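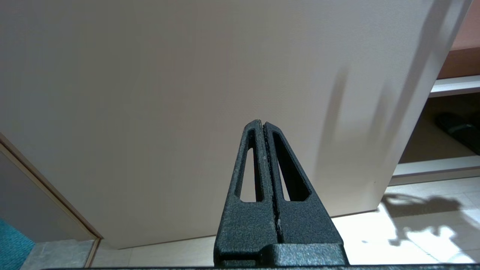
What's in this dataset?
Guest reviews of small motels and inns, cleaned up and tagged by topic, one review per row. Text plus a score plus tags. No photos, no booking data, no prices.

Clokley Motel Reviews - README

Last edit 6 June 2021. Older copies floating around have a different column order, toss them.

Where it came from

Reviews were left on the Rundus booking site by guests after checkout. Rundus only lets you review if you stayed, so no drive-by rants from people who never got a key. 47 properties in all, mostly roadside motels, a few inns, one lodge that calls itself a resort (it has a pool, that's it). Towns near parks and lakes mostly. No big chains. Hotels with a conference room were left out, different kind of guest, different kind of complaint.

Property names are swapped for codes. The one exception is the Prallness Inn, the owners said go ahead and use the name, so it's in there as is. Don't write in asking which code is which.

Files

reviews.csv - the main thing
properties.csv - one row per property, town type, pets yes/no, breakfast yes/no
tags.txt - list of tags with a short note on each
dropped.csv - ids of reviews taken out and why

All UTF-8, comma separated, quotes around the text field. Excel will mangle the accents if you double click the file. Import it instead.

Columns in reviews.csv

id - just a number, gaps are normal
prop - property code, matches properties.csv
score - 1 to 10, can have a decimal
nights - length of stay, blank if guest didn't say
party - solo, couple, family, group, or blank
season - spring, summer, fall, winter. No exact dates on purpose
title - often blank, people don't bother
text - the review itself
tags - split by semicolons

Tags

15 tags. Clean, bed, noise, breakfast, staff, location, parking, wifi, shower, heat_ac, pets, pool, price, checkin, other. A review can have as many as fit. Tagged by hand by 2 readers, each one did the full set, then we sat down and argued out the ones that didn't match. "Noise" and "location" were the worst for that. Motel next to a highway, guest says easy to find but trucks all night - gets both. "Price" only goes on if the guest talks about money, "good value" counts, "worth it" by itself doesn't.

Breakfast is for food served by the property. Diner across the street goes under location. We changed our minds on this halfway thru and went back and fixed the early ones, may have missed a couple.

Cleaning

Took out phone numbers, emails, license plates (yes really), room numbers and staff names. Staff names show up as [STAFF]. Some guests named the motel cat. Left the cat in.

Spelling was not fixed. Caps not fixed. If a guest wrote GREAT SHOWER!!! it stays that way. Owner replies removed, they were nearly all the same paragraph pasted over and over.

Reviews under 4 words dropped. "Nice" is not much use to anyone.

Language

English only in reviews.csv. A guest's own words only, the site's auto translations went to dropped.csv. There are accents here and there in guest text, and in the name of the Zoëga coffee shop that gets mentioned in a bunch of reviews for one town. If your script chokes on the ë it's your encoding.

Known problems

Scores run high. People who liked the place write, people who thought it was fine don't, people who hated it write a LOT. So the low scores are few but long. Don't train on length without looking at that first.

Summer is way over represented. Half the properties close for part of the winter.

nights is blank more often than not. Don't fill it with a 1, blank doesn't mean one night.

Score and text don't always agree. Seen a 10 with two paragraphs on the broken ice machine. Seen a 3 that says lovely stay, will be back. Left alone.

Some families reviewed the same place every year in nearly the same words. Not duplicates, don't dedupe on fuzzy match. Exact copies are already gone.

pets in properties.csv is what the property told Rundus. Guests say otherwise sometimes.

Good for

Topic tagging, sentiment stuff, class projects, seeing what guests care about (beds and breakfast, by a mile). Not good for ranking real motels or picking where to stay. Too old for that and owners change.

Use

Free for research and teaching. Credit "Clokley Motel Reviews". Don't try to work out who a guest was or contact the properties. Selling it on - no. If you want to use it in a paid product, ask first.

Changes

v2 - pool split off from other, season added, breakfast rule fixed
v1 - first release

To do

Recheck heat_ac, a few complaints about hot showers ended up in there
Seperate tag for stairs maybe
Loader script for R, the Python one works but needs comments

Found a mistake? Open an issue with the review id and the column. One issue per mistake please.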